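Your web form does not want to hear from you

I spent most of Wednesday trying to give a website a list. It wasn't a clever list. It was 3000 sample names, one to a line, tidied by hand, and the website was Uneck, which exists for the sole purpose of receiving lists of sample names.

Uneck accepted the list. It thought for a while, in the manner of a cat deciding about a door, and then told me "Input error". It didn't say which line, or which sort of error. I was invited to consult the help page, which explained that errors may occur if the input contains an error.
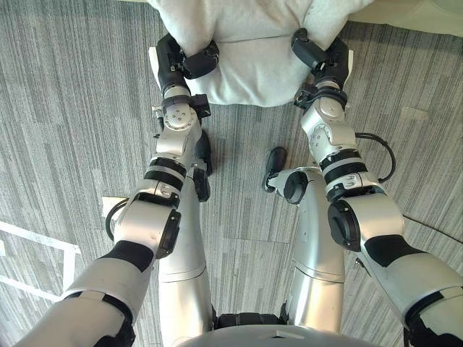
I've been using research web tools long enough to have opinions about text boxes, and my main one is that the people who build them have never pasted anything. They type in the three demo names, the three demo names work, and off it goes to the public. The rest of us arrive with a column out of a spreadsheet, trailing spaces and all, and a stray date where a name used to be.

The trailing space is the one that gets me. Kilteline, which I otherwise like, treats a name with a space after it as a completely different name. It will cheerfully analyse your data without those rows and hand you a handsome coloured plot. You find out in December, when someone at the back of the room asks why the control group is so small. 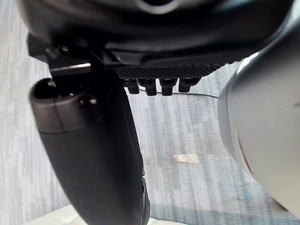
Then there's the silent limit. Hovberg takes 100 names at a time and discards the remainder without a murmur. The limit is documented, I'll give them that. It's in the seventh footnote of a PDF linked from a page called "Further resources", and I had to email the help desk to find the page.

I'm told this is the price of free software, and I should be grateful. I am grateful. I've also paid for software that behaved the same way, only with a nicer logo.

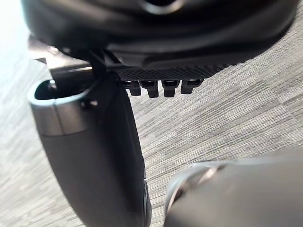 The crosshatched strip, close up.

What would it take? Trim the spaces. Say which line is broken and print it back to me. If you've thrown rows away, put the number at the top of the results in type I can read without my glasses. Andreadis has done all of this for years – it's an ugly site, the colour of old porridge, and I'd defend it in court. When it dislikes line 7, it says "line 7" and shows you line 7, and you go and fix the thing and get on with your afternoon.

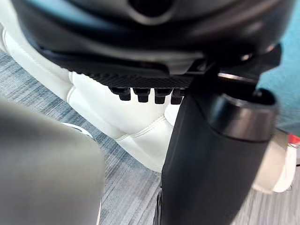 The usual defence is that users ought to format their files properly. Fair enough, and I'd accept it more readily if any two sites agreed on what properly meant. One wants commas, another wants tabs, and Uneck wants a blank line at the end, which it calls optional. Hardware people seem to have less trouble owning up to what's there: the four short black pegs in the photo hang in a row where anyone can count them. A text box shows you a white rectangle and lets you guess.

I did get my list through in the end, a little after 2 in the afternoon. The culprit was a curly apostrophe. I've written to Uneck suggesting the error message mention apostrophes, and their contact form rejected my message for containing one.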